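Teaching by Hand at Sodmont

Posted 11 December 2024

The data team lead at Sodmont came to robots from packaging. She spent eight years on bagging lines before she joined the company, and she still talks about film the way other people talk about weather.

"Rigid parts are mostly solved for us," she says. "A bag is different every time you touch it."

Her group records people steering robot arms through short tasks. The recordings go into a model the company calls Suren, which learns to pick its own motions from what the cameras saw and what the operator did. Bags were added in August, at the request of a customer that packs flat goods.

An operator on the Zorkby station does about 60 takes in a shift. Four operators share the work, and each has a style. "One goes in low and slow. Another is quick and makes more mistakes. We want both in the set," she says.

Zip-top bags, red seal strip, gripper at the upper right corner:
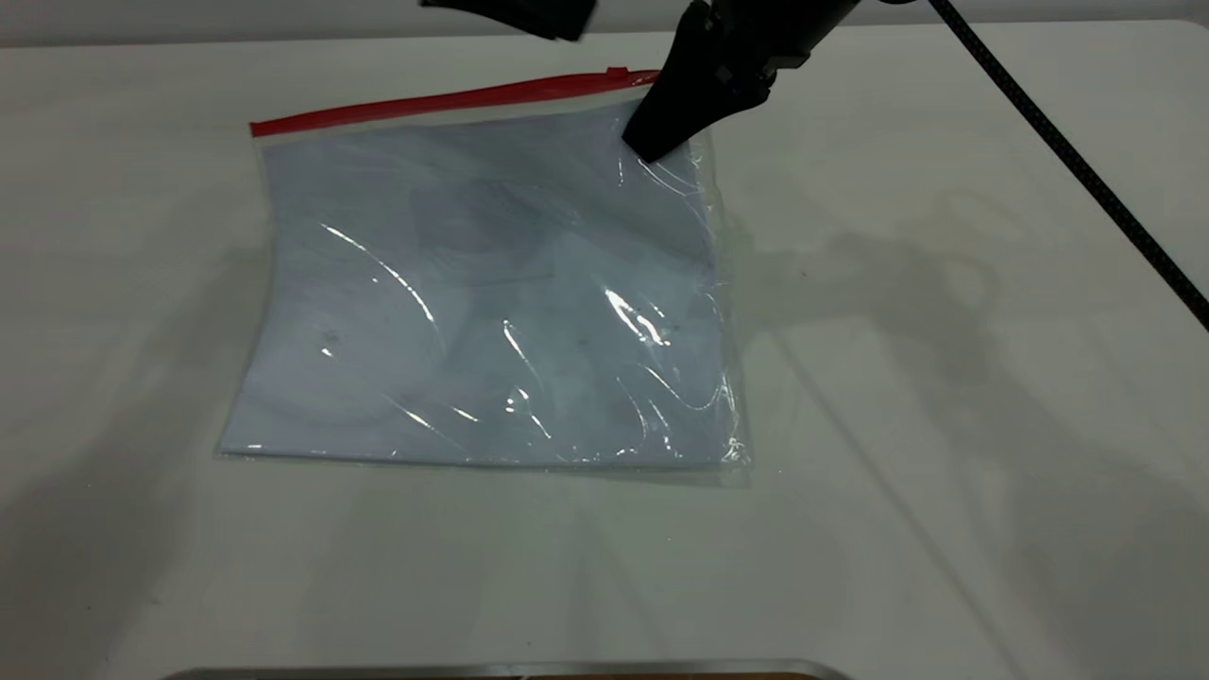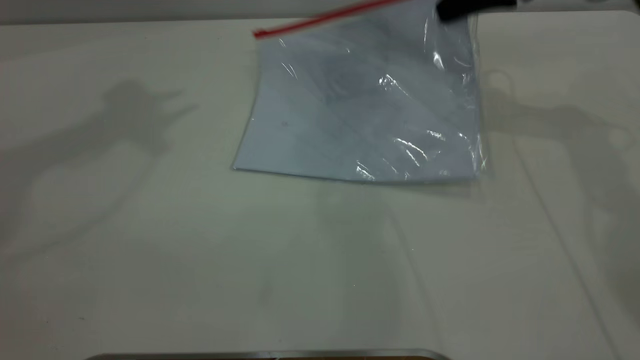 The trouble with clear plastic, she says, is glare. "The bright streaks move when the film moves. A person ignores them. The model has to see a lot of them before it stops treating them as edges." Her team leaves the lights alone during a session but changes them between sessions, and nobody smooths the bags out first.

Failed takes are kept if the operator recovers. If a corner slips and the operator goes back for it, that take gets a tag and stays in. "Early on we threw those out," she says. "Then the model would miss once and just stop – it had never seen anyone try again."

Labeling is done in Costa, an in-house tool that she describes as ugly and reliable. Each take is checked by a second person before it counts.

Asked when the bag work will be finished, she doesn't give a date. The next batch uses thicker film, and the operators have asked for a day of practice on it before recording starts.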